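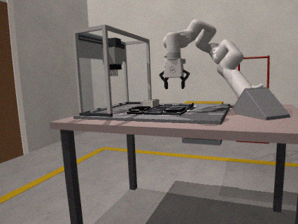

I can breathe on both sides now. I wanted to put that first because my sister asked me for the third time on the phone how the swimming was going and I gave her some mumbled answer about my schedule, and then I hung up and thought, wait, why didn't I tell her? Both sides! Left is still ugly. Left looks like somebody trying to read a menu that's behind them. But air goes in, and mostly water doesn't.

For those of you who came here for the tomato posts, sorry, the tomatoes are over until spring. I've been taking swimming lessons at the old pool in Windach since the weather turned, and I seem to have become a person who talks about it at dinner.

I should say I could sort of swim before. I grew up with summers at a lake and what I had was a stroke I'd call "getting back to the dock." Head up, neck stiff, lots of kicking, eyes on the ladder the whole time. It worked for thirty years and then one afternoon in August I tried to swim out to the raft with my niece, who is eleven and built like a noodle, and I had to turn around halfway. She went on without me and waved from the top. I waved back, standing on the sandbar, breathing like a bulldog.

So, lessons.

The Windach pool opened in 1923 and it has the date over the door in green tile. Inside it's all echo. The ceiling is high and curved and every sound you make comes back to you a second later, a little bit louder, including the sound you make when you first get in. The water isn't cold exactly, but it's not warm, and there's one spot near the third ladder where a jet comes in and it's suddenly like a bath. Everyone slows down there. I've seen grown men pretend to fix their goggles for five minutes in that spot.

The class is adults only and meets at seven in the evening, which I picked thinking I'd be awake enough by then and also that it would be dark out and nobody from work would see me walking home with wet hair. (Deming Dai from work is in the class. We said hello in our swim caps and have never mentioned it at the office.)

Our teacher is Thiện Mạch and he's very calm. I had expected a whistle. He mostly crouches at the edge and tells you one thing, and then you go do a length and come back and he tells you the same thing again. My one thing, for the first month, was to look at the bottom. That was it. I kept looking forward, at the wall, the way you'd look at a bus you were hoping to catch, and every time I did it my legs sank. "Look at the bottom," he'd say. I'd nod and push off and look at the wall.

The other thing I couldn't do was let the air out. I was holding my breath underwater and then trying to breathe out and in during the tiny moment my mouth was clear, and of course I was getting dizzy. He had us stand in the shallow end and hum into the water. A row of adults, humming. It's a funny feeling in your nose but it does make you exhale, and I still do it when I get rattled. If you ever swim in the lane next to mine and hear something like "Moon River," that's me, I'm fine. 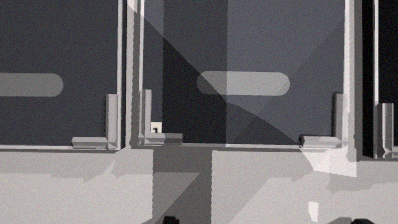
*Cabinet doors, pale countertop.*

### What I bought, and what I'd skip

I spent too much at the beginning, as I do with every new thing (see also: the bread phase, the ukulele). Here's where the money went.

The goggles were worth it. I tried the loaner pair first and they left marks on my face until the next morning. Then I bought some with softer seals, and I wet them before I put them on, and I leave the strap alone once it's right. I had been tightening it every time they leaked. Looser was better.

The cap I resisted and then gave in. The silicone kind pulls less than the thin rubber kind, and if you put a little conditioner in your hair before you put it on, your hair doesn't feel like straw all winter. Forough Ebrahimi told me that in the changing room and it's the best advice I've had all year, about anything.

The fancy towel, no. It's supposed to dry you faster and it just sort of moves the water from place to place. I went back to an old beach towel with a parrot on it.

Fins I'd hold off on. I bought a pair early and they made me feel wonderful, I shot down the lane, and then I took them off and was back to being a log. Thiện never said anything about them, he just looked at them, and I stopped bringing them.

And a coin for the locker. Bring two. I always use locker 237 because the hinge on it works, and if someone's in 237 I'm thrown off for the entire evening.

### Counting

I started writing my lengths down in a notebook, in pencil, on the bench while I wait for my hair to dry. By the end of December I had 422 of them. I know people who'd do that in a week! But I added up the column twice to be sure and then sat there feeling pretty pleased with myself. The first page says 4, and under it I wrote "terrible."

I don't time anything. Deming has a watch that tells him his pace and how many strokes he took, and he checks it at each wall with a face like he's opening a bill. I can see that if I got one I'd be doing the same thing by the weekend, so I'm sticking with the pencil.

What did change when I started keeping track was that I noticed the bad nights weren't where I thought they'd be. I'd assumed I'd swim badly when I was tired. But some of my longest nights came after awful days, when I'd dragged myself there and told myself I'd only do two lengths and go home. And a few times I came in rested and fed and cheerful and couldn't put three strokes together. I've stopped trying to guess. I go, I get in, I look at the bottom.

(The fed part may be the problem. I had a big plate of dumplings at five once. Don't do that.)
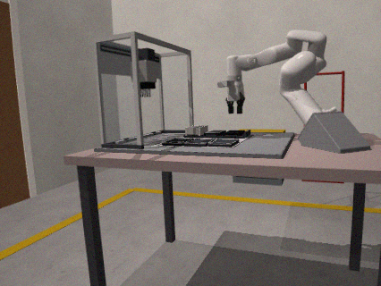
**Mahsa Naseri**

### After

My favorite part may be afterward. Güneş is right across the street from the pool and stays open until ten, and they do a red lentil soup with lemon that I think about in the last few lengths, a lot. You come out of the pool with that loose, heavy feeling in your arms, and the windows of the place are all steamed up, and there's a bowl of soup and a basket of bread — and I could fall asleep with the spoon in my hand. The owner's son knows by now that I want extra lemon. I've gotten to the point where I feel guilty going there dry.

Forough comes along most weeks. She's seventy and took up swimming for her knees, and she's the fastest person in the class by a mile. She swims backstroke with her eyes closed. I asked how she knows when to stop and she said she counts the lamps, and I said how can you count the lamps with your eyes closed, and she said, well, you can see them through your eyelids. I tried this. I hit my head. I'll stick with front crawl for the time being.

Next on the list is the deep end. We've only been doing widths and lengths in the half where you can put a foot down, and after the break we move over to the side where you can't. I know it's the same water. I know I'm not touching the floor on a normal length anyway. But on the last evening I swam over the line where the tiles go dark and my whole chest went tight, and I turned around and hummed my way back to the steps.

Thiện says we'll start by just hanging on to the edge and getting bored there. I like that as a plan. I've got a month to get my left side less ugly, and my niece has already asked whether I'm coming to the lake in June. I said yes, and I said save me a spot on the raft, and then I went and looked up how far out it is, which was dumb, because now I know.

If any of you learned as an adult and got past the deep water thing, tell me how in the comments. And if you have a trick for getting the chlorine smell out of a wool hat, I'd take that too.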